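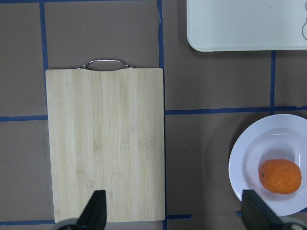

*By Rajitha Ranasinghe | Photographs from the Pristuder workroom | May 1, 2023*

I have spent more of my adult life than I'd like to admit thinking about oranges. Peeling them, mostly, and once juggling them badly at a cousin's wedding. Until I spent an afternoon with the Mimel kit I had never wondered what it takes for a machine to pick one up off a plate.

Mimel is a tabletop teaching kit from Westerberg, a small outfit that used to build packing equipment and now sells two-armed robot setups to colleges, hobby groups and anyone else with a sturdy table. You get the arms, the grippers, the cameras, a software package called Ekix and a fat ring binder. You supply the dishes. I love that part! The binder has a page on choosing them, and it reads like advice from an aunt: go for things you already own, in shapes that argue with each other.

At Pristuder, the shared workroom where I got to try it, that meant a bamboo cutting board with a wire handle, a white plate, a tray with a winking bear on it and one orange. Blue tape marks the table off into a grid, and you call out squares to each other like a very slow game of Battleship. The tape is wrinkled in places. The arms don't seem to care.

Yulan Long has been running Mimel there for 10 weeks and she was a patient host. She teaches each job by guiding the arms through it herself, over and over, while Ekix records the motion along with what the cameras see. Her rule is 24 good runs before she lets the robot try alone. "I did 56 for the orange," she told me. "It rolls. You think you've got it and then it has other plans."

My own first run took ages. You feel enormous and clumsy (the grippers are two flat black fingers, and a plate rim suddenly looks like a cliff), and I came in much too low and had to back off. By my third try I had stopped holding my breath. By the sixth I was showing off a little, swinging in over the right side of the plate and stopping just short of the peel, while the second arm waited well out of my way on the far left with its fingers open.

The view from the wrist camera is what won me over. From up at head height you get the whole table laid out: dishes, tape, cables on the desk behind. Down at the wrist it's a different world, all board grain and plate rim, with your own fingertips poking up from the bottom of the picture. Ekix shows both views side by side, and after a while I steered by the close one and only glanced at the other to see where the tray was.

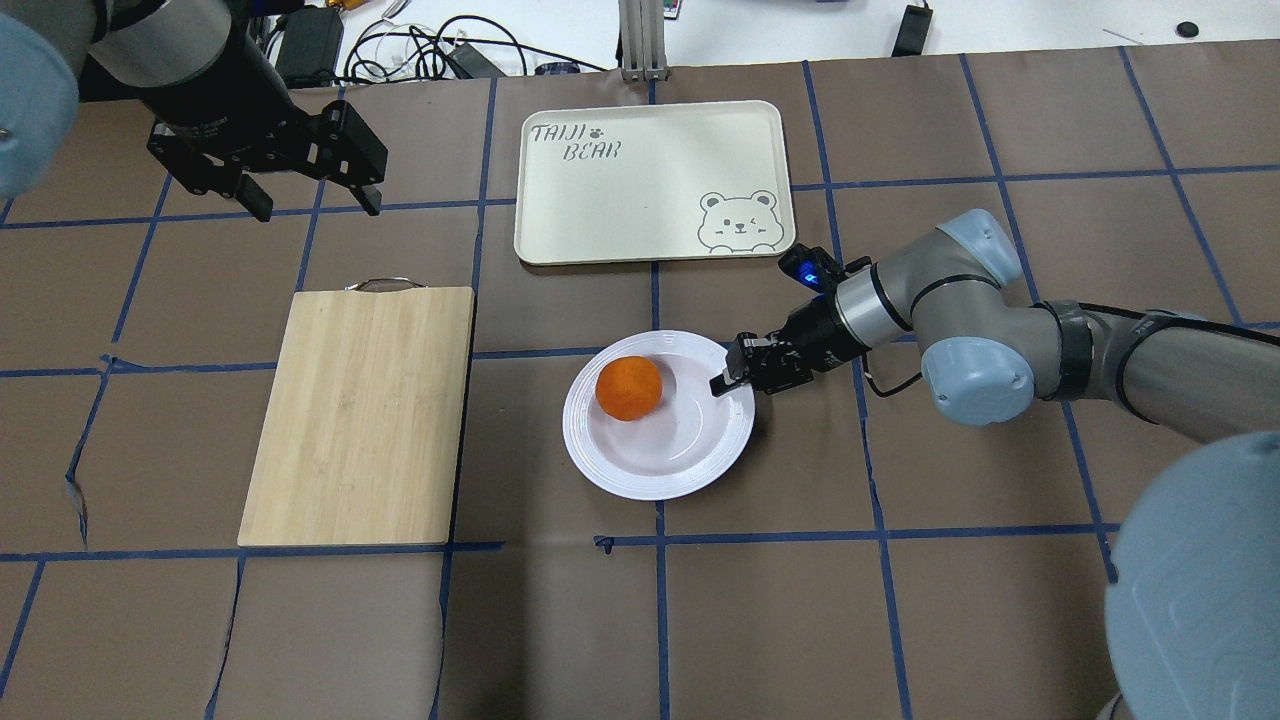 ## What it's like to live with

Setup took Yulan 3 evenings, one of them lost to a cable she had plugged in backwards. The binder is good on the arms and thin on the software, and I'd like to see that fixed. Ekix names its recordings by number only, so you end up with a notebook beside the keyboard that says things like "orange, left side, ok." It also has a habit of asking whether you want to save when you have just saved.

The light blue joint covers scuff less than you'd expect, Yulan says, and she wipes them with a damp cloth. She has replaced one set of fingertips.

You'll need a big table, and a room where it can stay put, as moving anything means setting up the cameras again. A kitchen would be a poor choice. I also wouldn't hand it to a ten-year-old without an adult close by, though I can imagine a high school class fighting over turns.

I went home and put an orange on a plate and picked it up very slowly, with two fingers. Next month Yulan wants to try grapes.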